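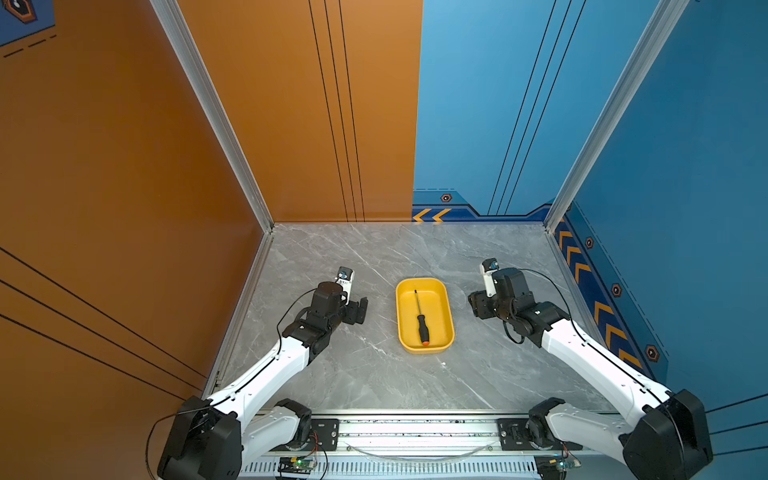 나무 심는 데 쓴다기에 석 달을 냈는데 어디에 심었는지 물어봐도 답을 못 들었다는 말이 Brirken 소비자상담 창구에 접수됐다. 비슷한 문의는 그 뒤로도 이어졌다.

보도자료
배포일: 5월 20일
배포: Brirken 소비자정보실
제목: Brirken, Kevton '숲 배송' 요금제 공개자료 검토 결과 발표
부제: "탄소 없는 배송" 문구를 뒷받침할 자료 찾지 못해. 산정 근거와 식재지 공개 요구

Brirken은 온라인 장보기 서비스 Kevton이 판매하는 '숲 배송' 요금제의 공개자료를 검토하고 그 결과를 발표한다. 숲 배송은 월 3090원을 추가로 내면 해당 이용자의 배송에서 나오는 탄소를 나무 심기로 모두 상쇄해 준다는 상품이다. 가입자의 주문 화면에는 초록색 잎 표시와 함께 "탄소 없는 배송"이라는 문구가 뜬다.

Brirken은 이 문구를 그대로 믿기 어렵다고 판단했다. 검토한 자료는 Kevton 홈페이지의 안내문, 이용약관, 가입자에게 발송된 안내 메일, 상쇄 사업을 위탁받은 Vesley의 연간 보고서다. 네 종류의 문서를 나란히 놓고 읽어도 이용자 한 명의 배송에서 탄소가 얼마나 나오는지는 어디에도 적혀 있지 않았다. 배출량을 모르는 상태에서 '모두 상쇄'라는 표현을 어떻게 쓸 수 있는지 Brirken은 납득하지 못했다.

요금도 마찬가지다. 일주일에 한 번 주문하는 가구와 거의 매일 주문하는 가구가 똑같이 3090원을 낸다. 시내 물류센터 바로 옆에 사는 사람과 차로 한참을 더 가야 하는 외곽 주민도 같은 금액이다. Kevton은 서면 답변에서 "평균적인 이용 행태를 고려한 금액"이라고 설명했으나, 그 평균이 무엇인지 묻는 추가 질의에는 영업상 비밀이라고 답했다. 평균을 냈다면 계산식이 있을 것이고, 계산식이 있다면 경쟁사가 베껴 가서 곤란할 내용이 무엇인지 궁금하다.

식재 실적은 더 따져 볼 부분이 많다. Vesley 보고서에 따르면 숲 배송 수익금으로 Lò 지역에 4000그루 가까운 나무를 심었다고 한다. 그런데 같은 보고서의 부록에는 이 수량이 '식재 및 식재 예정'으로 표기돼 있다. 이미 심은 나무와 앞으로 심겠다는 나무가 한 칸에 들어가 있는 것이다. 둘을 나눈 표는 없다. 심은 뒤 말라 죽은 나무를 빼고 센 것인지도 알 수 없다. 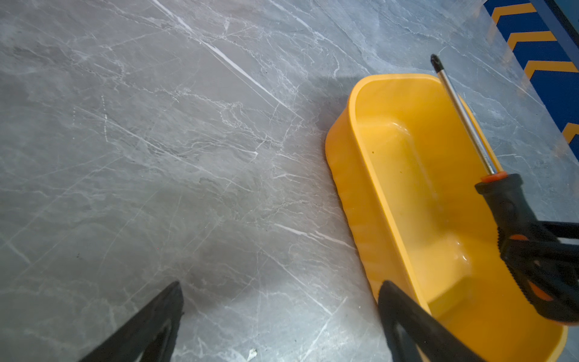
수종 정보 역시 부실하다. 보고서는 '지역 환경에 적합한 수종'이라고만 적었다. 어린 나무가 탄소를 의미 있는 만큼 흡수하려면 오랜 시간이 걸리고, 그 속도는 수종과 토양과 관리 상태에 따라 크게 달라진다. 이번 달에 낸 요금으로 심은 묘목이 이번 달 배송차의 배기가스를 지워 준다는 식의 화면 표시는 이 시차를 통째로 건너뛴다. 약관 뒷부분에는 "상쇄 효과는 장기간에 걸쳐 발생할 수 있습니다"라는 문장이 있다. 가입 버튼이 있는 화면에는 이 문장이 없다.

Brirken이 보기에 가장 의아한 대목은 배송 자체에 관한 설명이 없다는 점이다. 숲 배송에 가입해도 배송 차량은 바뀌지 않는다. 포장재도 같고 배송 시간대를 묶어 운행 횟수를 줄이는 선택지도 없다. 가입자의 물건과 비가입자의 물건은 같은 차에 실려 같은 길로 간다. 달라지는 것은 주문 화면의 잎 표시와 청구 금액이다.

해지 절차에 관한 문의도 있었다. 가입은 장바구니 화면에서 한 번 누르면 끝나지만, 해지하려면 계정 설정으로 들어가 안내 화면 3개를 지나야 한다. 그중 하나에는 "정말 숲을 떠나시겠어요?"라는 문구가 나온다. Brirken은 이런 문구가 이용자에게 괜한 죄책감을 주어 해지를 미루게 할 소지가 있다고 본다. Kevton은 "브랜드의 친근한 말투를 살린 표현"이라고 밝혔다.

Brirken은 Kevton과 Vesley에 다음 사항을 요구했다.

배송 1건당 배출량의 산정 방식과 적용 구간을 홈페이지에 공개할 것.
이미 심은 나무와 심을 예정인 나무를 구분하고, 식재 위치와 수종, 생존율을 함께 밝힐 것.
자료가 공개될 때까지 "탄소 없는 배송" 문구와 잎 표시를 내릴 것.
가입과 같은 단계 수로 해지할 수 있게 할 것.

Vesley는 Lò 식재지의 위치를 공개하면 무단 출입으로 묘목이 훼손될 우려가 있다는 입장이다. 일리가 없는 말은 아니지만, 읍면 단위로만 밝히거나 외부 조사자의 현장 확인을 받는 방법도 있다. Brirken은 현장 확인을 2차례 요청했고 첫 번째에는 "우기 이후 검토", 두 번째에는 "내부 협의 중"이라는 답을 받았다. 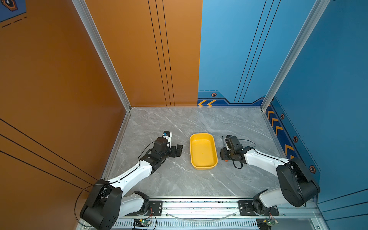 커피 한 잔 값도 안 되는 돈인데 이렇게까지 따질 일이냐는 의견도 창구에 들어왔다. 좋은 뜻으로 내는 돈이니 절반만 제대로 쓰여도 괜찮다는 내용이었다. Brirken도 이용자들의 선의를 깎아내릴 생각은 없다. 다만 숲 배송은 기부금 모금이 아니라 대가를 약속하고 파는 유료 상품이며, 절반만 쓰여도 괜찮은지는 얼마가 쓰였는지를 안 다음에야 정할 수 있는 문제다. 현재 공개된 자료로는 요금 가운데 Vesley로 넘어가는 비율조차 확인되지 않는다.

Kevton은 이번 검토와 관련해 "지속가능성에 대한 고객의 관심에 감사드리며, 10월에 개편된 임팩트 리포트를 선보일 예정"이라고 알려 왔다. 개편 리포트에 산정 방식이 들어가는지 묻자 "보다 직관적인 디자인으로 찾아뵙겠다"는 회신이 왔다. Brirken은 디자인에 관해서는 질의한 적이 없다.

리포트가 나오면 Brirken은 위 요구 사항의 반영 여부를 항목별로 대조해 다시 발표할 계획이다. 그때까지 숲 배송 가입을 고민하는 소비자에게는 한 번에 모아서 주문하기, 급하지 않은 물건은 여유 있는 시간대에 받기처럼 추가 요금이 들지 않는 방법을 먼저 권한다. 이런 방법의 효과도 지역과 차량 운행 방식에 따라 달라지므로 Brirken은 구체적인 감축량을 제시하지 않는다.

이미 가입한 이용자는 계정 설정의 '정기 결제' 항목에서 결제 내역을 확인할 수 있다. 가입한 기억이 없는데 요금이 청구된 경우에는 결제 화면을 저장한 뒤 Kevton 고객센터에 먼저 문의하고, 답변이 없거나 충분하지 않으면 Brirken 소비자상담 창구에 접수하면 된다. 접수할 때는 가입 시점과 청구된 달을 함께 적어야 처리가 빠르다.

참고
이 검토는 공개자료와 양사의 서면 답변을 바탕으로 했으며 Lò 식재지에 대한 현장 조사는 포함하지 않았다.
Brirken은 Kevton, Vesley 및 경쟁 배송 업체로부터 후원이나 광고를 받지 않는다.
서면 질의서와 답변 전문은 Brirken 홈페이지 자료실에서 내려받을 수 있다.

문의: Brirken 소비자정보실 언론 담당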